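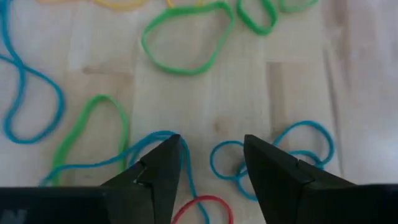 Rubber bands on a wooden tabletop, and the gripper sent to deal with them.

Rolto wants to sort your office supplies, one rubber band at a time

The robot business has promised us a lot over the years, including dinner, clean laundry and somebody to talk to. Rolto, a small equipment rental firm, has set its sights a little lower. Its new service went on sale Wed 2 October, and the main selling point is that it can pick up a rubber band.

The service is called Drustness, a name the company says was chosen because it was available. For $224 a day, customers get a two-finger gripper on a tabletop arm, a laptop with the software already on it, and a person to plug it all in. The person leaves after lunch. The arm stays until closing time and works through whatever small, floppy items the customer has been putting off.

Rubber bands are the showpiece. They are a mean choice of object for a machine. A box stays the shape it was when you looked at it, while a rubber band lies there in a loop until you touch it and then becomes something else. It slides under its neighbors and wraps itself around whatever is handy, including fingers.

"We started out with bolts," said Harpreet Campbell, who runs the service. "Bolts were going great. Then a customer asked what else it did, and somebody in the room had a bag of rubber bands. I have not had a quiet week since."

That was in July. The company now offers three levels of sorting. Basic moves the bands off the table and into a bin. Standard splits them by color. The top level, which costs extra and which Campbell described as "for people who really care," splits them by color and thickness and sets aside the tangled ones for a human being to look at with a sigh.

At a showing for possible customers, the arm went after a mixed spread of blue, green, yellow, orange and red. The flat green bands are the ones it likes best, according to Campbell. They are wide, they are bright, and they tend to lie still. The thin blue ones are another matter. They drape over everything, and a knotted one can take the arm as long as the rest of the table put together.

Rolto lists the standard speed at 70 bands an hour. A reporter with nothing better to do tried the same job at her own desk with a bag from the supply closet and passed that number before her coffee had cooled. Campbell has heard this before. The arm, she said, does not check its phone, and it will do the second hour at the same speed as the first. The reporter did not try a second hour. 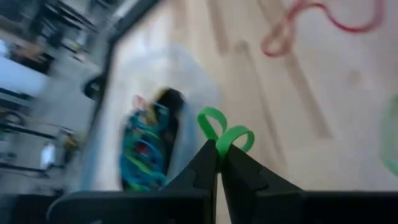 Two green loops at the fingertips. Green is the color Rolto likes to show visitors.

The first paying customer is Posto, a mail-order seed shop that bundles its packets with colored bands and gets a good share of them back in a heap at the end of each season. Bienvenido Tan, who manages the packing room, booked two days and then added a third.

"It's slow, and I would hire it again," Tan said. "My people hate that heap. I hate that heap. The robot has no opinion on the heap."

Tan had complaints as well. The arm sometimes comes up with two bands when it was sent for one, and at the basic level it does not mind. The software asks the operator to confirm every color the first time it meets one, and the list of choices has four kinds of green – Tan could see only two of them. There was also a long talk about whether teal goes with blue. It does, as of the latest update.

Setting up took 20 minutes, most of it spent moving a lamp. Shine on the tabletop can throw the software off, and the printed guide asks customers to choose a dull surface "where practical." Tan's table was not practical. It got a sheet.

Rolto is not alone in the field, if it is a field. Katiyar, a rival rental outfit, sells a similar kit outright for 2,000 dollars and lets buyers do the setting up themselves. Its product page talks about screws, caps and bottle tops, and says of rubber bands only that results may vary. Campbell keeps a printout of that line taped to her monitor.

For now Drustness can be booked by the day, with a two-day minimum for the top sorting level. Travel is included within the county. Replacement pads for the fingers are not, and neither are rubber bands, which customers are asked to provide themselves. Paper clips are planned for the spring. Campbell would rather not discuss string.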